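Plosham Residents' Forum
Allotments and Open Spaces
Print this thread | E-mail this thread | 26 comments

Proposed changes to water charges at the Brasside site

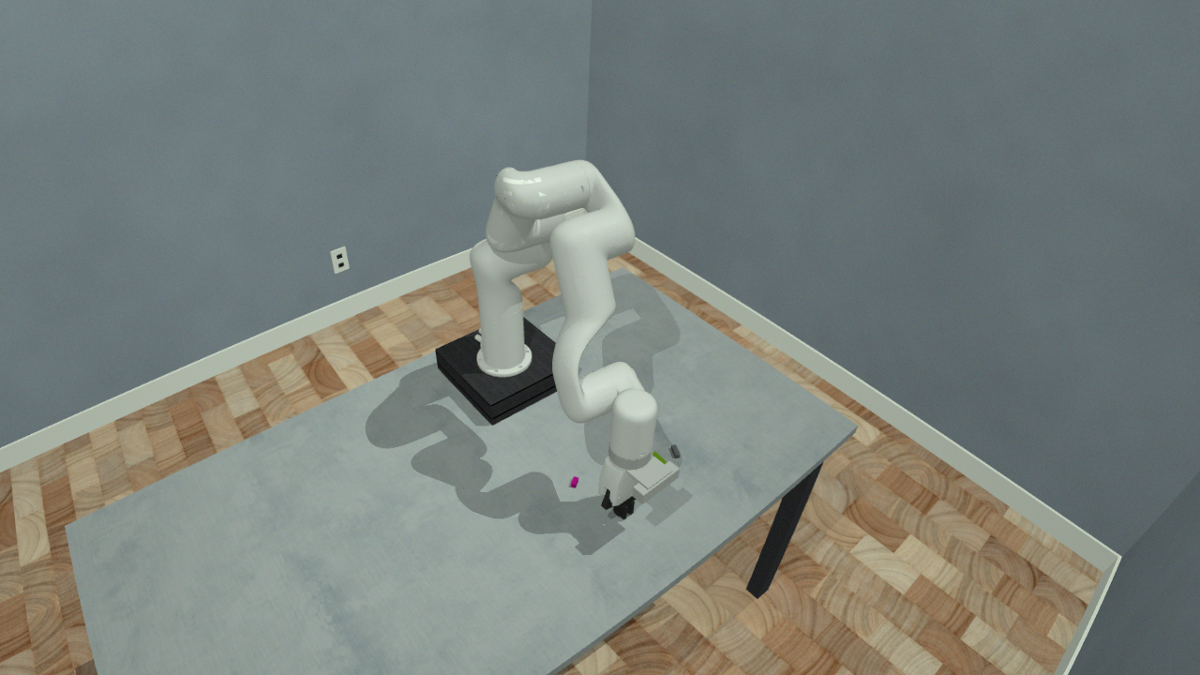 1. Statement of the proposal

BrassideSiteOffice wrote:
Members are advised that the flat water charge will be replaced in October by a charge based on plot size. Full plots will pay more and half plots will pay less. Comments received on this thread will be passed to the parish office.

2. Replies

plot202 wrote:
I wish to object. A full plot under fruit bushes uses far less water than a half plot under salad crops. Size is a poor measure of use — a meter on each tap would be fairer.

trena_lane wrote:
Meters were considered when the Pichler pipework was fitted. The quotation was £200 per tap, before labour. I support the proposal as it stands.

plot202 wrote:
The quotation covered every tap on the site. My suggestion concerns the 2 shared taps by the lower gate, where hoses are left running.

BrassideSiteOffice wrote:
The point about the lower gate is noted. Hoses must be attended at all times under the present rules, and a reminder will be placed on the notice board.

trena_lane wrote:
A reminder was posted last summer and had no effect. I would ask that the rule be enforced before any money is spent.

Share (2)
Last updated: October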